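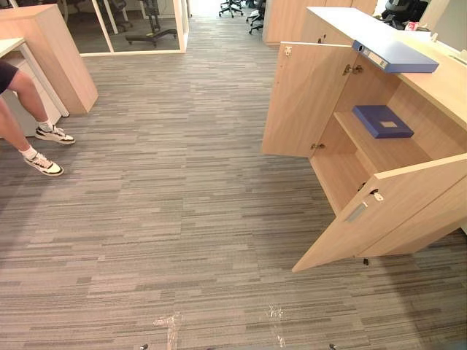
Godeneck has published a set of working rules for testing mobile service robots in occupied offices, covering floor condition, furniture and the movement of staff through a test area. The rules apply from March to all trials at its Drerlow site and to any supplier running trials there. Most of the text deals with ordinary obstacles. Cabinet doors are treated as a separate class, because a hinged door standing open over an aisle, like the two on the low wood-grain cabinet, presents a thin edge when viewed from the front and a broad face when viewed from the side. Loose clear film on carpet is also listed by name, as it can be hard to separate from reflections on the floor.

Under the rules, an aisle used for a trial must keep a clear width of 120 centimeters with all doors in their test position. Where an open door reduces the width to less than 80 centimeters, the robot must stop and wait for an operator. Items that overhang a counter or shelf, including binders and box files, are to be pushed back or recorded on the floor plan before the run starts.

Staff may continue to walk through the area. The operator must hold a wireless stop control and stay within sight of the robot, and the robot must yield to any person crossing its path. Speed is reduced at doorways and beside glass partitions - the latter after repeated range errors in earlier tests by Aerts, which supplied the navigation software.

Each run needs a written record of door positions, lighting and floor type. Patterned carpet must be noted separately. Records are to be filed within 24 hours, along with any unplanned stop or contact, however light. A run with 2 unplanned stops is ended and may not be repeated until the log has been reviewed.

Gomico, which also runs trials at Drerlow, said it would adopt the record format but had asked for a longer filing period for evening tests. Godeneck said the period would be looked at again in September.

By the Automation Desk
March

Comments

fieldtech_r
Does the clear width include door handles? Recessed ones are fine but we have bar handles that stick out a fair bit.

Marl40
Good to see film on the list. We lost an afternoon to a strip of packing tape wound round a drive wheel.

oldconveyor
24 hours is tight if the run ends at 9 p.m. Agree with Gomico on that one.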